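Zirkbridge Tabletops
Data card and README

Summary
Zirkbridge Tabletops is a set of 2,289 still pictures of tables and worktops in everyday rooms. It was put together for people working on surface recognition: telling wood from laminate, planks from a single board, and a pale finish from a dark one. Most of the tables are in use and have things standing on them or near them. The labels cover the table surface and nothing else.

Maintainer: Liya Jemal
Last updated: 19 Nov 2023

What is in the folder
pictures/ holds all the stills as JPEG
labels.csv has one row per picture
rooms.csv has one row per room, with the kind of room and the kind of lighting
splits/ holds train.txt and test.txt
CHANGES.txt

The test split has 1,000 pictures. Everything else is in train. Pictures from the same room never appear in both splits, so if you make your own split, please use the room column to keep them apart.

Columns in labels.csv
file: name of the picture
room: room code, matches rooms.csv
surface: wood, laminate, metal, glass, stone, cloth, other
build: plank, single board, tiled, unknown
tone: light, mid, dark
grain: none, faint, clear
grain_dir: across, away, diagonal, mixed, blank if grain is none
share: how much of the picture the table takes up, in steps from 1 to 9
notes: free text, mostly blank

How the labels were made
Each picture was labelled by two people working separately. Where they disagreed on surface, a third person looked at it. Where they disagreed on tone, the lighter value was kept. This was settled early on and has not been changed, so expect the light group to be slightly too big.

The surface column goes by looks only. A good printed laminate may well be down as wood. Where the room's owner told us what the table was made of, we put it in the notes column and left the surface label alone.

Grain direction is judged from where the viewer is, so the same table can have different values in different pictures. A long table seen from one end is usually "away". From a corner it is usually "diagonal".

Sample row
surface wood, build plank, tone light, grain clear, grain_dir diagonal. The tabletop is on the right in the lower part of the picture, with pale honey-coloured planks.
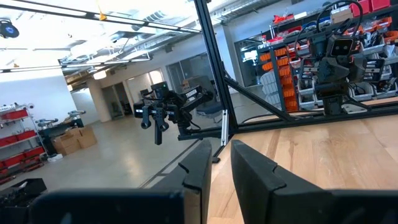 Known problems
Tone is unreliable under strong overhead light.
Varnished dark tables are sometimes labelled glass. We fixed a batch of these in May but there will be more.
The share column was added late and only one person filled it in.
Cloth is rare and should not be used for training by itself.

Use
Free for teaching and research. Please do not try to work out whose rooms these are. Send label corrections to Liya Jemal with the file name and the column.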